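4.2 Where the wrist view helps, and where it hurts

I went into this part of the project pretty sure that the wrist camera would win everywhere. In our earlier drawer and cup tasks it did, and by a lot. So when we moved to kitchen counters I set up Lamano (our grasp policy, described in Section 3) to look at nothing except the wrist stream for the last part of each reach, and figured we'd be done by lunch. We weren't.

The trouble is bowls. A cup is narrow enough that the fingers go around it and the policy barely has to think. A wide bowl fills up the space between the fingers, the rim sits higher and farther out than the base, and there's usually something parked right next to it that you don't want to hit. Add a little water and you've got a third problem, which is that depth readings inside the bowl go soft. Lamano doesn't use depth directly, but the Stotov labels we trained it on do, and the errors came along for the ride.

So we built a small test around exactly that. Chutima Somboon and I collected 500 approach episodes with a person steering the arm, all of them ending at the moment just before the fingers close. We held out 40 of those for testing and never touched them while tuning (I was tempted, twice). Each episode has a target object and a "keep clear" object, and the policy has to produce a finger spread and a final heading from a single wrist frame. Figure 6 is a test frame I keep going back to. The target is the blue bowl with the shallow water in it, and the keep-clear object is the stove, with its lidded pot.
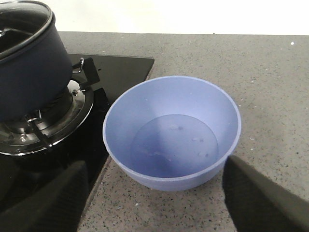

Figure 6. Wrist view of a bowl approach on the speckled counter, fingers spread on either side of the target.

4.3 What the policy gets wrong

Look at how close the left side of the bowl is to the corner of the cooktop in Figure 6. A person steering the arm treats that corner as a hard fact and works from the other side. Lamano, in its first version, didn't seem to care. It would find the bowl just fine, center on it, and then ask for an even spread, same amount left and right, as if the bowl were out in the open. On the 40 held-out frames the first version gave us 23 headings we'd call safe. I'd hoped for a lot better than that!

We tried the obvious thing first and threw more crops at it. That did very little. Then Chutima suggested we stop asking for one spread value and predict the two fingers separately, each with its own clearance term. It sounds like a tiny change (it's one extra output and a few lines in the loss), and I'll admit I argued against it because I thought the network would just learn to copy one number into both slots. It didn't. With separate outputs the left finger started backing off whenever there was a cooktop edge on that side, and the right finger took up the slack.

After the change, only 2 of the 40 held-out headings were unsafe by the same rule. Both came from frames where the target rim blended into the counter behind it, so I suspect the real issue there is finding the rim in the first place, and splitting the fingers can't fix that.

Shiny surfaces deserve a word too. The chrome burner rings and the black glass both throw back bits of whatever is near them, and we worried the policy would chase a reflection. When we masked out the cooktop at test time the headings hardly moved, so it doesn't look like reflections are doing much harm. Masking the fingers was another story. Take the fingers out of the view and the predictions wander all over the place! I read that as the policy using its own fingertips as a kind of ruler, and we'd like to test it properly with a second gripper before claiming any more than that.

The water matters less than I expected. We went back through the Stotov labels and found that the bad depth was nearly all on the bottom of the bowl, well inside the rim, and the clearance terms only care about the outer wall. For a pouring task it would be a much bigger deal, and the Thepsuriya baseline we compare against in Section 5 has to deal with it head on.

One limit to keep in mind: everything in this section stops before the grasp. A safe heading is scored against the geometry we labeled, and I'm not claiming anything yet about lifting a bowl without spilling it. Those trials run on the Trirnden arm and are reported separately in Section 6.

Contact: Chutima Somboon, Lamano project | © August 2021 the authors | Back to top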